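繊維ケア通信 技術欄

綿・麻のしわと残留水分について

家庭やリネン室で出る綿製品のしわは、洗濯中よりも脱水から乾燥終了までの間に固定されるものが多い。セルロース繊維は水を吸うと分子間の水素結合が切れ、繊維が動きやすくなる。その状態で折れたまま水分が抜けると、折れた位置で結合が組み直され、しわとして残る。ポリエステル混紡で残りにくいのは、吸水量そのものが小さいためである。

Ralarwoodの試験室では、昨年9月から平織り綿の大判クロスとシャツ地を対象に、脱水後の放置時間としわの残り方を比較している。担当はShiela Cabrera。試料は生地の耳を揃えて裁断し、同一条件で洗った後、脱水槽内に置く時間だけを変えた。評価は斜光下での目視等級による。 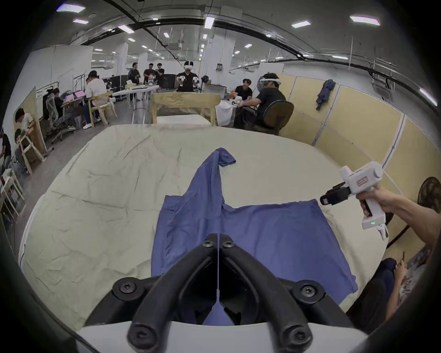
放置時間の影響は厚手の生地ほど大きい。薄手のシャツ地は取り出してすぐ振りさばけば等級がかなり戻るが、厚手のクロスは槽内で自重と隣の布に押され、細かい折れが全面に入る。この折れは吊り干しの張力だけでは消えない。脱水終了から2分以内に取り出した試料と、22分放置した試料とでは、厚手クロスの等級差が最も大きかった。

積載量も無視できない。槽に詰め込むと布が広がる余地がなく、脱水の遠心力で折れ目が強く押される。大判のものは単独か、同程度の大きさのもの同士で洗う。シャツと大判クロスを一緒に入れると、袖がクロスに巻き込まれ、袖口とカフスの付け根に斜めのしわが出やすい。 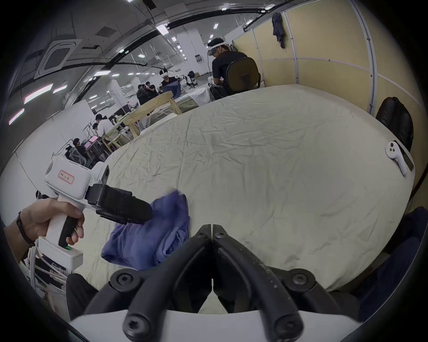 アイロンをかける場合、完全に乾いた綿では効率が落ちる。残留水分がやや残る段階で当てるか、霧吹きで均一に湿らせ、袋に入れて水分をなじませてから当てる。スチームだけに頼ると表面の繊維は緩むが、縫い代の重なった部分には届きにくい。前立てと衿は裏から先に当て、表は仕上げに留める。

当て方は滑らせるより押さえるほうがよい。布目に対して斜めに強く引くと、しわは消えても生地がバイアス方向に伸び、裾線が波打つ。クロス類は中央から端に向かい、たて糸方向、よこ糸方向の順に進める。熱を当てた直後はまだ繊維が動くため、冷めるまで畳まない。

柔軟剤については、Rogelio Belmonteが別試験の中間結果をまとめている。繊維間の摩擦が下がるので振りさばきの効果は上がるが、吸水性の低下を伴う。拭き取り用のクロスには使わず、覆い布に限るのが現時点での見解である。

保管時の注意を以下に挙げる。

・畳み目は毎回ずらす。同じ位置で折り続けると、しわではなく繊維の損耗として線が残る。

・大判クロスは芯に巻くと折れが入らない。芯は布幅より長いものを使い、酸性紙の芯は黄変の原因になるため避ける。 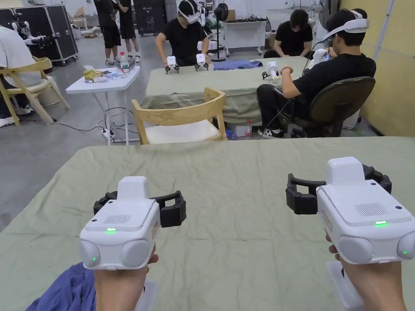 ・染色布と白布は別の棚に置く。湿度の高い時期は、接触面で色が移ることがある。

・積み重ねは低く抑える。下段の布ほど折り目が強く残る。

試験方法の詳細と等級表は、Trunness分室の資料棚で閲覧できる。次回は麻の防しわ加工と洗濯耐久性を扱う。

当サイトでは利便性向上のためCookieを使用しています。閲覧を続けた場合、Cookieの使用に同意したものとみなします。
ニュースレターの配信停止は、メール下部のリンクからお手続きください。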